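Vitance gripper trials, progress report
To: Karla Robles
From: Armelle Courtois
Sat 15 August

Hi Karla,

Yes, I know it's the weekend, but I promised you something before your Monday meeting and the bench was finally free long enough for me to get decent runs in. So you're getting this with coffee on the keyboard and the raw logs still open in the other window.

Where we are

We've finished the first two of the four test blocks in the plan. The question you're paying us to answer is still the one in the proposal: for small, light plastic parts going into a tray, do you want the Firnik fingers or the Hayes fingers, and does the answer change when the camera gets worse? I can tell you quite a lot about the first half now and a little bit about the second.

The setup has settled down a lot from the spring. Both arms are bolted down, the green backdrop is up for good, and every white block carries printed tags so the camera can find it. There's also a flat sheet of four tags on the table that everything gets measured against. If somebody leans on the camera pole (and somebody did, twice, and one of those times was me) we re-read the sheet and we're back in business in a couple of minutes. In the spring that would have eaten a morning. 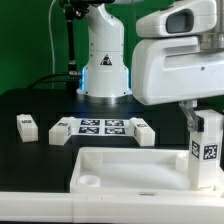

The tall blocks gave us the most trouble in July. The controller was treating a tagged part as one point in space, so if the gripper took hold a little off center it still swung the thing around as if it had it dead in the middle. Short parts didn't care. Tall ones leaned, and a leaning part plus a tray with raised walls is a bad combination! We changed the planner so it works from all the tags it can read on a part and takes an average, and the leaning mostly went away. I'd still like to look at the remaining cases one by one before I call it fixed.

Picking and placing

We ran 400 picks with the Firnik fingers over the two test blocks. Misses came to 37, and I've been through every one of them. Most were what we call shy grabs, where the fingers close before the part is fully between them, and they bunch up heavily in the parts that were sitting at an angle. Square-on parts are close to boring now, in the best way.

The Hayes fingers have only had 100 picks so far, so please don't let anyone put the two numbers side by side on a slide yet. My gut feeling is that they're more forgiving on angled parts and fussier about how hard you squeeze. Set the force a hair too low and the part slides on the way over. Set it too high and the fingers flex, and the part ends up somewhere you didn't plan on. There's a nice middle setting, I just don't know how wide it is, and that's what next week is for.

One thing I got wrong in the proposal: I said swapping fingers would be a five-minute job. It's more like half an hour once you count checking the alignment afterward. I've stopped switching back and forth during the day and now do a full day on one set, then a full day on the other. It's less tidy as an experiment, and I've noted in the log which runs happened under the old routine.

Speed

We're running at 70 percent of the speed limit we set in the plan. I tried going higher on a slow afternoon and the arm was perfectly happy, but the camera wasn't. The tag readings come in late, the gripper arrives where the part was supposed to be a moment ago, and you get a shy grab again. Vakorus sent a controller update that should cut the delay. I've read the notes, it looks promising, and I haven't installed it. I want the Hayes runs done on the same software as the Firnik runs first, otherwise I'll be arguing with myself in November over what changed.

How a run starts

You asked on the phone what a reset looks like and how much of it is me standing there. Quite a bit of it is me, I'm afraid. I set the blocks out behind the tray on both sides of the tag sheet, and I turn a few of them on purpose, because a neat row tells us very little. Then the arm goes to its start position over the table with the fingers open, the camera takes its reading, and I press go and write down the run number. I've been trying to be properly random about the angles (I have a printed list now, after I caught myself favoring the same two).
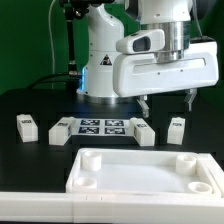

Money and time

We're on budget. The one surprise was a spare set of Hayes fingers, which I ordered after the force problem made me nervous about wearing out the first ones. It came out of the parts line and there's still room in there.

On time, we're a week behind the plan. Half of that was the tall-part fix and the other half was finger swaps. I think I can get it back if the third test block goes smoothly, and if it doesn't I'd rather trim the number of camera positions than cut the Hayes runs short. Tell me if you see that differently.

What I need from you

A yes or no on trimming camera positions, ideally before Wednesday. Also, could you ask your production people for a handful of real parts? The white blocks are great for measuring, but I'd love to have something with your actual surface finish on the bench before we write the final report in November. Even rejects would do.

I'll send the Hayes numbers as soon as the set is complete. Call if anything in here is going to get you awkward questions on Monday, I'm around all weekend.

Armelle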